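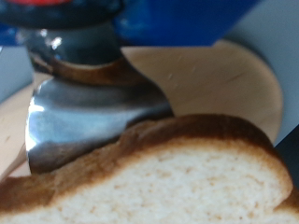
Lectura: 3 minutos

Enseñar a un robot a coger una rebanada de pan

El equipo de Gistov lleva desde diciembre grabando tareas de cocina para Tronico, el programa con el que preparamos a nuestros brazos para trabajar con alimentos y utensilios corrientes. La tarea de este mes es el pan de molde. Parece poca cosa al lado de lo que hicimos con las cajas, pero ha dado bastante más trabajo.

El método es el de siempre. Una persona se sienta en el puesto de mando, mueve dos palancas y el brazo repite el movimiento al otro lado de la mesa. Cada intento se guarda entero: la posición de las articulaciones, la apertura de la pinza y la imagen de la cámara de muñeca. Después se revisa, se etiqueta como válido o fallido y pasa al conjunto de entrenamiento. Al cierre de este boletín hay 1.059 intentos guardados de la tarea del pan, entre válidos y fallidos.

El pan cede. Una caja se deja apretar y no pasa nada, pero una rebanada se hunde con muy poca fuerza y ya no recupera la forma, y si se aprieta menos de la cuenta se escurre al levantarla. Los operadores tardan en encontrar el punto porque las palancas no devuelven ninguna sensación de contacto. Trabajan con lo que ven, y lo que ven de cerca es sobre todo corteza y miga, a menudo desenfocadas.

De ahí viene el cambio más importante de estas semanas. Al principio se pedía agarrar la rebanada por el centro, y casi todos los intentos acababan con la marca de los dedos en la miga. Ahora se agarra por la corteza, que aguanta mejor, y se entra despacio desde un lado. Quien maneja el brazo busca primero la franja oscura del borde en la cámara de muñeca, la alinea con la pinza y solo entonces cierra. La maniobra es más lenta, y para aprender nos sirve igual.

Otra dificultad son los objetos de metal pulido. Queremos que el robot aprenda con la mesa ocupada, como en una cocina de verdad, así que el pan comparte sitio con otras cosas. El metal brillante recoge los tonos de lo que tiene cerca, la madera y la corteza incluidas, y el modelo de la primera ronda tomaba a veces un reflejo por el borde de la rebanada. La solución de Ngubane, que se encarga de la parte de visión, ha sido grabar más y no retirar nada: mismos objetos, otra luz, otra colocación. Los colores vivos, como el azul, apenas dan problemas.

También se ha probado la guía a mano. En esta modalidad el operador sujeta el propio brazo, con los motores liberados, y lo lleva hasta el pan. Se aprende en una tarde y los movimientos salen más naturales, pero la mano de la persona aparece en muchas imágenes de la cámara general y hay que descartarlas. De momento se usa para la aproximación y se deja el agarre para el mando remoto. Los dos tipos de grabación se guardan por separado.

Las sesiones duran 40 minutos como máximo. A partir de ahí el pulso empeora y se nota en los datos: correcciones pequeñas, paradas a mitad de camino, pinzas que se abren y se cierran sin necesidad. Preferimos tandas cortas y cambiar de operador - el modelo aprende también los titubeos, y luego cuesta quitárselos.

Para la próxima entrega quedan pendientes las rebanadas finas y el pan tostado, que se rompe en lugar de hundirse. Grandard nos ha enviado un juego nuevo de dedos para la pinza, más anchos y con la superficie rugosa, y habrá que repetir parte de las grabaciones con ellos montados.

Quien quiera apuntarse como operador puede responder a este correo. No hace falta experiencia previa. La formación se hace por la mañana en la sala de mandos e incluye tres prácticas acompañadas antes de empezar a grabar.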